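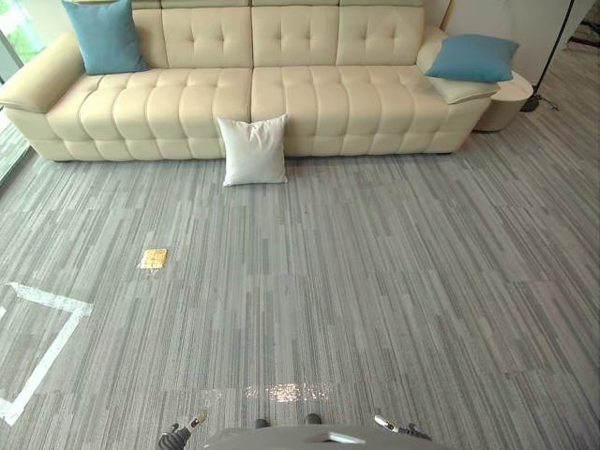
Ploline Opens Its Furnished Reading Lounge at the Tangen Building

TANGEN, October — Ploline, the neighborhood book exchange, is opening a furnished reading lounge on the ground floor of the Tangen Building this month, and we could not be happier to finally say so! The lounge gives members a place to sit down with the books they borrow, stay through a rainy afternoon, or just get out of the house for a while.

For years, Ploline has run out of two rooms with good shelves and hardly anywhere to sit. When we asked members last spring what they wanted most, 158 of them wrote back, and the word "sofa" came up again and again (so did "longer hours," and we listened to that too). The lounge will stay open until 9 p.m. on weeknights, with coffee and tea until 8.
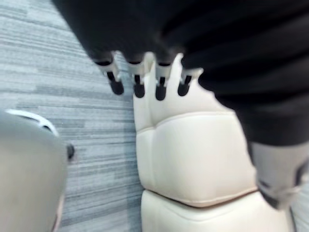
By the Ploline Press Desk

The opening program starts with 13 evening readings, most of them by writers who live within a short bus ride of the building. There will be mysteries, poems, a family cookbook and a very long history of the local ferry that we have all been enjoying in draft. Each reading lasts less than an hour and leaves plenty of time to talk afterward — bring questions, bring a friend, bring knitting if you like.

Seating comes from Unach, a furniture workshop that repairs and resells used pieces. Deep tufting and soft cream leather set the tone, and members who tried the seats at the preview evening stayed well past closing. Dromo, our longtime printing partner, has made a free pocket guide to the season.

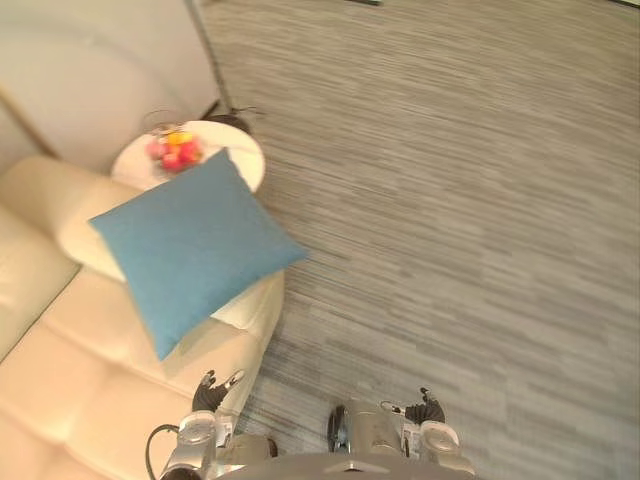
Cream leather and a blue cushion, ready for a long novel.

Some 47 local families have also given books to start the lounge collection, including a wonderful run of travel writing and more picture books than we had shelves for. Extra shelves are on order. Until they arrive, the picture books will live in crates by the front desk, where younger readers are welcome to dig through them.

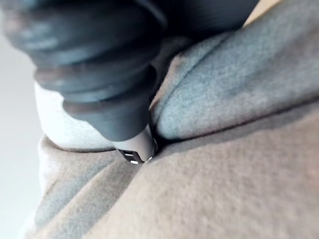 Visiting the Lounge

Entry is free for members and their guests. Nonmembers can drop in for any reading and sign up at the desk the same evening. The entrance is on the courtyard side of the Tangen Building, with a ramp to the left of the steps.

Press visits can be arranged through the Ploline front desk during opening hours.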